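Enache Board Test Cell
Products / Test and Inspection / Enache

Overview

The Enache cell is a bench-mounted robotic station for placing small circuit boards into a test fixture, closing the fixture and returning the boards to a carrier. It is supplied by Bandmont to electronics workshops and training centres whose production runs are too short to justify a dedicated test line. The cell is developed at the Bandmont site in Jarkerlow and may be seen there on open days, when visitors are taken through the full handling cycle in simulation before moving to the equipment hall.

The simulated cell uses the same table layout, carrier and fixture as the programme under discussion, so that questions raised by visitors can be tried out on screen during the visit. The operator may stop the cycle at any point and change the viewpoint.
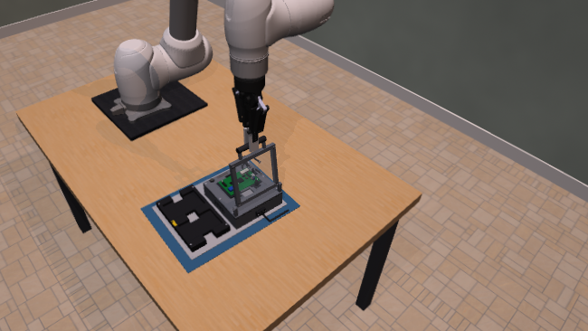

Enache cell in simulation: the gripper holding the U-shaped frame over the test fixture.

Open day, August 2019

The summer open day was attended by 27 visitors, divided into parties of nine. Each party was received by Irina Ilie, who is responsible for customer training, and was then shown the simulated cycle by Costel Văduva of the applications group. The greater part of each session was given over to the handling of the frame, which had been the subject of most of the questions sent in beforehand.

Visitors from Sasasstead, where an earlier version of the cell is in daily use, asked in particular how closely the carrier must be aligned with the edge of the table. Mr Văduva explained that the carrier may be set down at an angle, provided that its position has been recorded at the start of the shift. The programme then works from the carrier itself — the edge of the table plays no part in the calculation. He repeated the cycle with the carrier turned by a further six degrees at the request of one of the parties.

Ruxandra Grecu, who leads the software group, answered questions on recovery after an interrupted cycle. In the present release the arm withdraws to a safe height and waits for the operator to confirm whether a board remains in the fixture. Several visitors asked that the confirmation screen be made available in more than one language, and this has been passed to the group for consideration. 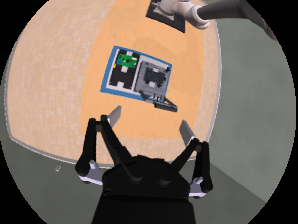 The view from the wrist is offered as a standard feature of the simulation package. It allows the person preparing a programme to judge the approach to the carrier and to see whether the fingers have sufficient clearance when open. The same view may be recorded and replayed beside the external view, and a number of training centres have adopted it for their introductory courses. Replays can be slowed or halted, but they cannot be edited; a corrected cycle must be run again from the beginning.

What is supplied

Robot arm with base plate and two-finger gripper
Carrier with blue border, for one component tray and one fixture
Test fixture box with lever
U-shaped frame for use with the gripper
Simulation package with external and wrist views
Operator's handbook and programme notes

The table is not included. Customers who intend to use an existing bench should send its dimensions with their enquiry. Test software for individual boards remains the responsibility of the customer, although the applications group will advise on the connection between the fixture and the customer's own instruments.

Ordering and visits

The complete cell is listed under catalogue number 2508. The simulation package may be ordered separately and credited against a later purchase of the cell.

A further open day will be held at Jarkerlow in October. Parties are again limited to nine persons, and places are allotted in the order in which requests are received. Organisations wishing to bring a sample board should say so when booking — a drawing of the board is needed before it can be added to the simulation. Requests for places should be addressed to Ignacio Iturra in the visits office, and technical enquiries to Traian Avram in the applications group.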